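Tramico Pet Feeding Set: README

Version 3

Contents and scope

This set covers one household task: putting dry food into a double pet feeder from an opened bag. It holds 234 recordings, each with a start state, an end state and a short text label. Wet food, water bowls and automatic dispensers are out of scope. Questions about the labels go to Floor Dekker; questions about the feeder and food inventory go to Heriberto Villanueva.

Items

Feeder: double, yellow plastic rim, two round stainless steel bowls. The bowls are treated as separate targets in the labels. They are named "front" and "rear" by their position at the start of the recording, and the names do not change if the feeder is turned.

Food: dry kibble in brown and tan. Pieces vary in size within one bag, and this was left as is.

Bag: flexible, printed, opened at the top. No clip or zipper is used. The opening is left crumpled between recordings — smoothing it out made the start states too uniform.

Surface: beige tabletop with a marble pattern. Tan pieces are hard to pick out against it, which matters for the spill field described below.
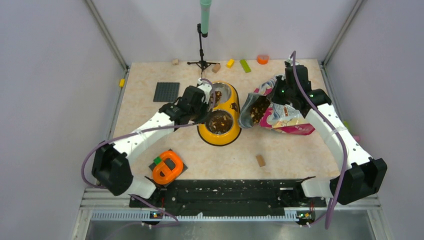
Fill levels are recorded per bowl as empty, partial, full or mounded. "Full" means the kibble is level with the rim of the bowl. "Mounded" means it rises above the rim at any point, even if there are gaps along the side. A bowl with only a scatter of pieces on the bottom is "partial".

Spill is recorded as none, minor or major. Minor is up to 60 g outside both bowls, by weight after the recording. Kibble on the yellow rim counts as spill. Kibble that falls from one bowl into the other does not.

Fields

task_label: free text, one sentence
front_start, rear_start: fill level
front_end, rear_end: fill level
spill: none, minor, major
bag_state: upright, tilted, lying flat
notes: optional

Known issues

In 54 recordings the rear bowl is partly hidden at the end, and rear_end was filled in from the notes. These carry the word "hidden" in the notes field.

Recordings labeled before October used "heaped" in place of "mounded". Both values are still present. Map them to one value before computing any totals.

Bag weight was not logged, so the amount poured cannot be recovered from the labels.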